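Spiegel im Arbeitsbereich: Regel oder Geschmackssache?

Forum > Handgeführte Greifer > Gute Praxis

lenni_hakala, 16. Januar 2019
Guten Tag zusammen. Ich schreibe für unsere Gruppe die Hausregeln zur Aufnahme neu. In der alten Fassung vom Juli steht unter Punkt 33: «Spiegelnde Flächen sind abzudecken.» Bei Möbeln wie diesen halte ich das für falsch, aber ich möchte andere Meinungen hören.
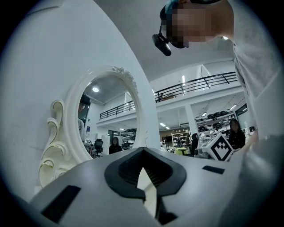
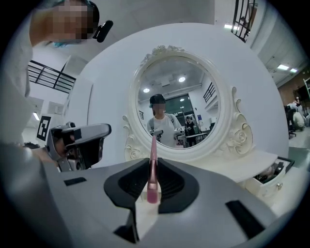
Mein Vorschlag betrifft den Schutz der Personen. Wer im Raum arbeitet, muss vor der Aufnahme gefragt werden, und Gesichter werden vor der Weitergabe verpixelt. Für den Spiegel muss dasselbe gelten: Auf dem zweiten Bild sieht man darin die Person mit der Kappe und beiden Greifern, dahinter noch eine zweite Person bei der Tür. Wer nur den direkten Blick prüft, übersieht solche Leute leicht.

Dullwood
Ich bin dagegen. Abdecken kostet eine Minute, Nachprüfen kostet Tage. Bei Idex hatten wir 2682 Aufnahmen und mussten fast 40 davon sperren, alle wegen Reflexionen.

Sơn Lâm
@Dullwood: Ein verhängter Spiegel ist aber kein Spiegel mehr. Wenn der Greifer später in einer Wohnung arbeiten soll, braucht man solche Daten. Ich würde die Regel teilen: Spiegel offen, Durchgang dahinter gesperrt.

lenni_hakala
Danke, das Teilen gefällt mir. Ich formuliere Punkt 33 neu und stelle ihn hier ein.

Dullwood
Dann bitte mit zweiter Prüfung durch eine andere Person. Sonst bleibe ich beim Tuch.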